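Betreff: Re: [chraibi-dev] Segmentgrenzen beim Heftstreifen, Index verschiebt sich

Am Vormittag schrieb die Skerkodside-Liste:

> Der Segmentierer zerlegt »Heftmechanik montieren« in zu viele
> Teilschritte. Von 2.902 Segmenten im September-Stand sind 2.449
> brauchbar, der Rest ist kürzer als 17 Frames. Liegt das am
> Handtracker oder am Schwellwert?

Am Schwellwert, jedenfalls überwiegend. Der Handtracker liefert beide Hände, verliert aber die Zuordnung zum Objekt, sobald Daumen und Zeigefinger am Metallstreifen liegen. `contact_state` kippt dann zwischen `held` und `free`, und jeder Wechsel erzeugt im Index eine neue Grenze. 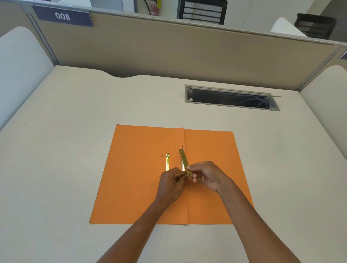
Dazu kommt die Klasse `fastener`. Zwei goldfarbene Metallteile auf derselben Mappe bekommen derzeit eine gemeinsame Instanz-ID, wenn ihre Masken nahe genug beieinander liegen. Der Planer sieht dann ein Objekt, das gleichzeitig liegt und gehalten wird, und verwirft die Vorbedingung für `press`.

Vorschlag für Brekisel:

```yaml
segmenter:
 min_len_frames: 17
 contact_hysteresis: true
 merge_same_verb: true
instances:
 split_by_hand_contact: true
```

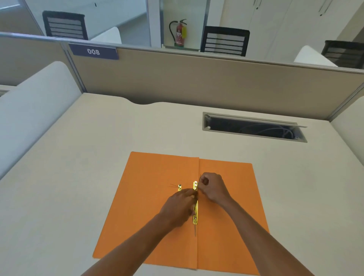
`split_by_hand_contact` braucht die Tiefenkarte, ohne sie fällt der Code still auf das alte Verhalten zurück. Das sollte mindestens eine Warnung ins Log schreiben. Die dünnen Drahtzungen würde ich vorerst nicht als eigene Klasse führen, die Masken sind zu instabil.

Gegengerechnet habe ich nur auf einem Teilsatz mit über 1.000 Segmenten. Patch liegt im Zweig `contact-hysteresis`, die Tests für `merge_same_verb` fehlen noch. Bitte vor dem Einspielen den Index neu bauen, alte Offsets passen nicht mehr.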